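Thread du mercredi soir : je trie enfin ma collection K-pop (et tout ce qui s'est entassé avec) 🧵

1/ Premier post pour la carte façon pièce d'identité, au nom de BLACKPINK. Née en 2016, « ethnie » Blink, domiciliée chez YG. Je l'adore !!

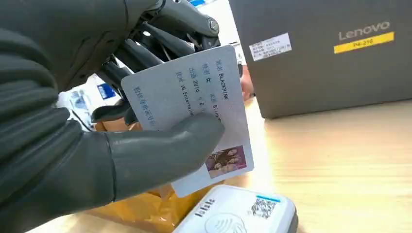

2/ J'en suis à 98 photocards classées, et il reste la boîte du dessus de l'armoire – celle que je fais semblant de ne pas voir depuis décembre.

3/ Ma méthode : un classeur par groupe, pochettes rigides pour les préférées, et les doublons dans une enveloppe pour Nayara. Elle m'en doit 2, je n'oublie pas.

4/ Question aux gens organisés : vous rangez où les cartes fantaisie ? Fausses cartes d'identité, faux tickets, tout ça. Ça ne va ni avec les albums ni avec les photos, et dans le portefeuille ça finit rayé.

5/ Odair me dit de tout mettre dans un porte-cartes de visite. Pas bête, j'en ai vu un de 20 pages chez Rakena, je passe demain.

6/ Bon, pause. J'ai retrouvé une lettre d'Adjoa coincée dans un livret d'album et je suis en train de la relire par terre au lieu de trier. La suite ce week-end !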